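Cotgate look past the cup run to a long summer

Wendy Dawber will not be drawn on promotion. The Cotgate captain has heard the question at every net session since March, and her answer has not changed. The league comes first, the cup comes second, and next year can wait until next year.

Her side go into the second half of the season top of the table, a position the club has not held at this stage before. They have lost once, away at Trendthorpe, when they were bowled out chasing a total most people in the ground thought was short. Dawber made 60 that afternoon and ran out of partners.

"We batted badly for half an hour and that was the match," she says. "I'd rather it happened in May than in August. We talked about it on the way home and then we left it alone."

The captain opens the batting and has done for most of her time at the club. She came through the juniors as a seam bowler, hurt her back at 17 and spent a winter learning to bat properly. She now has 2,536 league runs for Cotgate, more than anyone else in the women's side.

Much of this year's improvement has come with the ball. Panicker, the left-arm spinner who joined from Brellent over the winter, has taken 24 wickets and goes for very few in the middle overs. She bowls slowly, even by the standards of the division, and sets her own field. Dawber says she stopped offering advice after the second match.

The fielding is better too. Training used to be an hour of nets with a few catches at the end. It now starts with 30 minutes of ground fielding, whatever the weather, and players who arrive late join in at the back. Four run-outs in the last three matches suggest it has been time well spent.

There are weaknesses. The middle order is young and has been protected by good starts. When the openers failed against Brellent, it took an eighth-wicket stand to get Cotgate to a score they could defend. The wicketkeeper has played through a sore thumb and there is no regular deputy.

The ground is another worry. The square has been used heavily, with two men's teams, the juniors and the women all sharing it, and the pitches at the pavilion end have been low and slow. Visiting captains have started to bowl first there without much thought. Dawber would like at least one of the remaining home matches moved to the far side, where the ball comes on to the bat.

Teas have survived at Cotgate while other clubs in the league have given them up. Players bring their own drinks, and the food goes out between innings on whatever is in the cupboard.

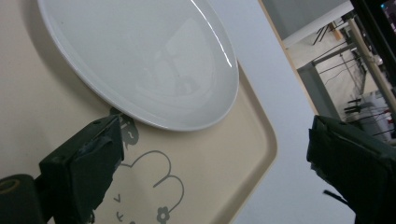

An empty plate on a cartoon-print tray.

The return match with Trendthorpe comes at home in a fortnight, with a 1pm start. Trendthorpe are second, with a game in hand, and have their opening bowler back from a knee operation. A win for Cotgate would open up a useful gap, though five matches would still be left to play.

Dawber expects to name an unchanged side if the keeper's thumb allows it. She has not looked at the fixtures beyond that one.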